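**Product:** Kisance round pedestal table, white
**Bought from:** Reltholm
**Status:** open
**Subject:** Top rocks and creeps around on the pole, still doing it after tightening

Hi Reltholm folks! Your form asks for "a short description of the fault" and I'm afraid I'm not a short-description person, so I'm pasting in my own log and you can skim whatever you don't need.

The table is the Kisance with the round white top, the thin white pole and the round base. It lives in the back room on the ground floor of the Desmet building, on a dark floor, and it gets used as the snack table. That means a box of snack packs, whatever came in a carry-out bag, and people leaning on the edge while they decide what they want. Nothing heavy ever goes on it.

What it does: if I press on the rim with one hand, the top dips on that side and comes back with a small click. It also turns. I can put the snack box on the side near the wall, come back later, and the box has wandered around toward the door (people bump the rim going past, and it only ever seems to wander one way).

I want it fixed and I don't much want to send it back. I like the table! It wipes clean and it's the right height for standing around.

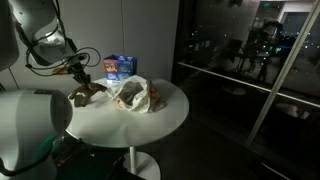
## Log, first evening

Started the whole thing on 14th March, after dinner, with the light low and a cup of tea I then couldn't put down anywhere I trusted.

**Is it the floor?** My first guess, obviously. I slid the base over by the length of my foot and tried again. Same dip, same click. I slid it back the other way, and no change. Then I knelt down and held the base flat with both hands while pushing at the rim with my elbow, very dignified, and the base didn't move at all while the top did. So I'm crossing the floor off.

**Is it the pads?** The base had some Wuvska felt pads stuck underneath from before, my doing, to save the floor. I peeled them all off. The table got louder when I dragged it and rocked exactly as much. Put new ones on afterward and they're fine, leave them out of this.

**Is it the pole in the base?** I gripped the pole low down and tried to wiggle it. Solid. Then I gripped it right up under the top and tried again, and there was the click, under my thumb. That's the joint where the pole meets the plate on the underside of the top.

**Tightened the plate screws.** Cleared everything off, laid an old blanket on the floor, tipped the table over onto its top. There are 3 screws through the plate. One was loose enough to turn with my fingers, the others took a bit of a nip with the screwdriver. Stood it back up and it was lovely. No click. I put the snacks back and went home very pleased with myself.

## Log, next evening

The click was back. Smaller, but back.

I loaded it up again the way it normally gets loaded, to see if it mattered where things sat. The blue snack box went toward one side, standing up, and the plastic carry-out bag went more in the middle. I pushed on the rim next to the box, then across from it, then everywhere between. The dip is worse on one side of the top, and if I turn the top by hand the bad side goes around with it. I felt like a detective at that point. The fault belongs to the top or the plate, and the pole is just standing there being blamed.

I'd also been wondering about the light wooden folding stool we keep near the table, as somebody suggested the stool catches the rim when it's unfolded and knocks it around. I moved the stool well away and left it there for the evening. The creeping slowed down a bit, I think? Hard to say, there were fewer people in. The rocking didn't care about the stool one way or the other.

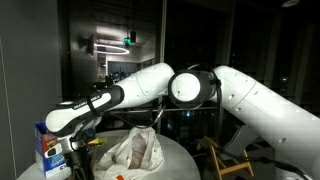 Anyway, I tipped it over again once the snacks were cleared and had a proper look with my phone light. The same screw had backed out. I took it all the way out this time and looked at the thread, and there was pale dust in the grooves, which I'm guessing came out of the hole in the top. When I put it back in, it went tight, then tighter, and then it gave that horrible soft spin where you know it's not biting on anything. The other two are still good and tight.

I tried the matchstick trick: broke a couple of wooden matchsticks into the hole, drove the screw back in, and it grabbed. Stood the table up. No click, no dip. I pressed on that rim so many times that I got told to leave it alone.

## Log, after a few days

It held for 2 days. Then the click came back, and the top started creeping again.

Things I've ruled out, so you don't have to send me the checklist:

- uneven floor
- felt pads, old or new
- pole loose in the base
- the stool
- too much weight. The biggest thing on there is the snack box, and the box only says 30 PACKS on it when it's full up. They're little packs. I could carry it on one finger

Things I haven't tried, and would like you to say yes or no to before I wreck anything:

- a longer screw in the bad hole (I don't know how thick the top is and I'd hate to see a point come up through the white)
- glue in the hole
- turning the plate a little and drilling fresh holes

I'm leaning toward the last one, but there's a warranty leaflet in the drawer and I don't want to void something by being keen.

One more detail in case it helps. The creeping and the rocking seem to come and go together. When the screws are all tight the top stays where I put it. I marked it with a bit of tape on the underside, lined up with a scratch on the pole, and the tape didn't move until the click came back. So I'd call it one fault, and you can close the other line on the ticket if your system made two.

For now we're still using it, gently. The box stands open on the left where people can reach in (the flap says TRY THESE PACKS and they do), the plastic bag goes in front of it, and drinks stay on the windowsill until this is sorted.

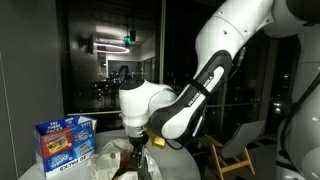

Reltholm support replied the same afternoon: Thanks for the very full log. Please don't use a longer screw, the top isn't deep enough for it. Glue won't affect your warranty, but fresh holes would. A stripped hole at the plate is something we can repair with a threaded insert, and we can send a kit with the insert, a matching bolt and a rubber washer that goes between the plate and the pole. Could you tell us whether the plate has a washer now? It would be black and about as wide as the pole.

## My answer

No washer! I went straight down and looked, blanket out again, and it's bare metal against bare metal in there. I can see a shiny ring where the two have been rubbing. I never had a washer in my hands when I put the table together, and I did check the packaging bag at the time, though I couldn't swear I didn't throw one out with the cardboard.

Yes please to the kit. Could you put in 3 inserts so I can do all the holes in one go? If one hole has stripped I'd bet the others are thinking about it. I've got a drill and a set of bits that goes up to 9 mm, so tell me what size hole the insert wants and I'll have it ready.

Also, does the insert need to sit overnight before I stand the table up? The snacks can go on the folding stool for a night, that's no problem, but I'd need to warn people.

## Log, while waiting

Tightened the two good screws by hand. Left the bad one in with its matchsticks so I don't lose it. The drinks are still on the windowsill and the tape mark has moved a thumb's width since this morning. Ticket stays open until the kit's in and it's had a week of leaning.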